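**Paid task demonstrators, hand-held grippers (part-time, Hulholm site)**

Urquhart is looking for people to show household and packing tasks to robots by doing the tasks themselves, using a pair of hand-held grippers. The work is part of the Ravunow project and runs through November. Shifts are in the morning or the afternoon, and you can take either or both.

You don't need a technical background. Past demonstrators have come from kitchens, warehouses, child care and retail, and a few were students. We care more about steady hands and patience than about what you studied.

**What the work is**

You hold one gripper in each hand and work through a task card: open a container, take something out, place it, close the container, start over. Each gripper opens and closes with your fingers and carries its own camera. You will also wear a device on your head. What we record is the motion of the grippers and the view from the cameras, and that material is used to train robot arms to do the same task.

A single attempt usually takes a minute or two. You will repeat it many times, with small changes to where the objects start. If you drop something or miss a grasp, finish the attempt and mark it as failed on the tablet. Failed attempts are kept and labeled, so please don't restart to make the numbers look better.

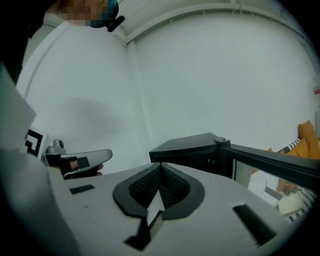 Most people need one full shift before the grippers feel natural. They are wider than a hand, and you have no sense of touch at the tips, so the first hour is slow. You'll train with one of our staff until you can run a card without help. Training time is paid at the same rate.

Later in the project, a smaller group will move on to remote control, where you steer a robot arm from a desk in the next room. You can ask to be considered for this after you have completed 14 shifts.

**What we ask for**

- Age 18 or over, with the right to work
- Able to stand and lean over a table for up to 2 hours at a time, with breaks
- Comfortable using both hands together
- Good vision, with or without glasses — the headset fits over most frames, but bring yours to the trial
- Able to follow written instructions in English
- Available for at least 5 shifts in total

Left-handed applicants are welcome. If you get motion sick easily or have wrist or neck trouble, tell us before the trial so we can talk through whether the work suits you.

**Recording and privacy**

The cameras may pick up your hands, clothing and face. Faces are blurred before the recordings leave the site, and sound is not kept. You will get a consent form to read at home before you sign anything. You can withdraw during the project and will still be paid for the hours worked.

**How to apply**

Fill out the short form at the Nitum front desk in Hulholm, or ask them to send you a copy. Include the hours you can work and whether you prefer mornings or afternoons. We'll invite you to a paid trial of about two hours.

There are 6 places open in this round. Applications are read as they come in, and the form will be taken down when the places are filled.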